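Print this message | E-mail this message to a friend
Search the archive: keywords, all lists, Go

Subject: Re: Open day at Lavley - worth the trip?

> Did anyone from the list get to the open day at Lavley in June? I
> missed the booking and would like to know what they had running,
> mainly on the food handling side. We are looking at Triltero for
> the canteen job and I want to see other people's set-ups first.

I went, for the afternoon session. It ran from 2 until 4 and there were 7 stations, though Harms had packed up early.

The one you want is the steamed bun station in the back room. Two arms at a white table, an ordinary electric steamer, and the job is to move buns between the pot and a plate. They had the lid off and lying to one side when I got my picture.

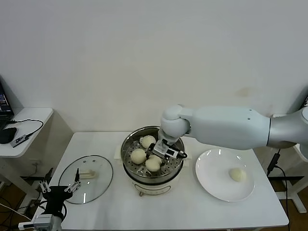
The bun station, one gripper down in the steamer

I asked about damage to the buns, as they are soft and ours would be softer. The answer was that they set the closing force low and accept a slower cycle. They have logged 778 picks so far and want 2,000 before they change the finger pads. No drop rate given, and I did ask twice. 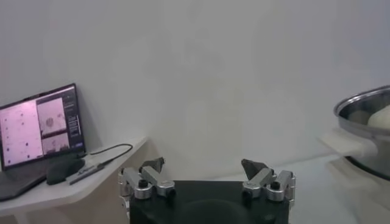
This gripper is the linkage type with two fingers, and the pads tilt inwards when open. That matters if your tray has a high rim, so measure yours before you talk to anyone about prices. Militz had a suction unit on the next station, but it was only shown with sealed packs - no use to you, I think.

Nobody had Triltero kit on show. Parking was poor and the signs from the main road stop at the roundabout. There is meant to be another day in the autumn, booking through the Lavley site again.

Print this message | E-mail this message to a friend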